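Wednesday, after lunch

Stapler day. The light blue one has been eating one staple in every handful since July and spitting the remains into whatever needed to look respectable. Last week it was the Plidetti quote. Maeve Hanrahan has asked twice whether we could "just buy another", which is how we came to own the Danton, and the Danton now lives in a drawer and staples nothing.

Notes as I went.

1. Emptied it. Pulled the old strip, tapped the body on the table, got one bent leg and a surprising amount of grey fluff. Kept the leg in an envelope for no good reason.

2. Looked along the channel under the lamp. Slight burr at the front lip, left side. Took it off with 4 passes of the fine needle file. Wiped with a dry rag. No oil, whatever Moriarty says. We had oil last year and the Bradard drawings still have the spots.

3. Reloading. Easier with the thing stood on its end on the table, one hand round the body and the other at the channel. Flat on its back it slides off towards the window every time.

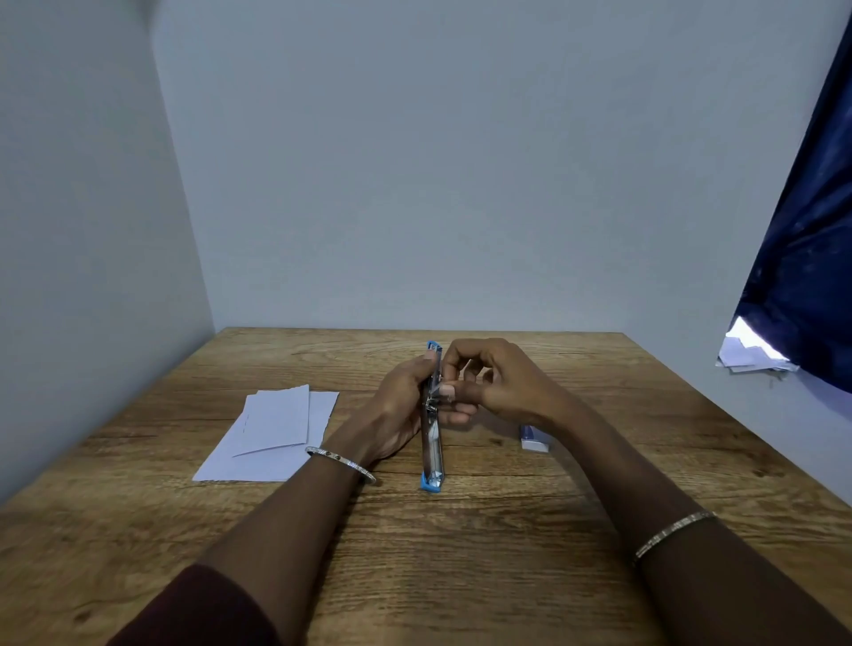 4. Test stack

Two sheets of scrap first: clean, legs folded flat. Then up a sheet or so at a time. Good until 10, where the right leg starts to wander. At 12 it gives up and makes a small sculpture. I am calling 10 the limit and have written it on masking tape on the base, where it will be ignored.

5. Staples

The new box holds 1,000, so that should see us to spring if people stop using them to hang up the rota. Do not mix in the loose ones from the jam jar. They are a hair wider and I suspect them of the original crime, though I can't prove it.

Still to do: the spring feels tired. Maeve thinks there's a spare in the Danton, so the Danton may yet contribute something. Redo the Plidetti quote, page 2 has a hole in the total.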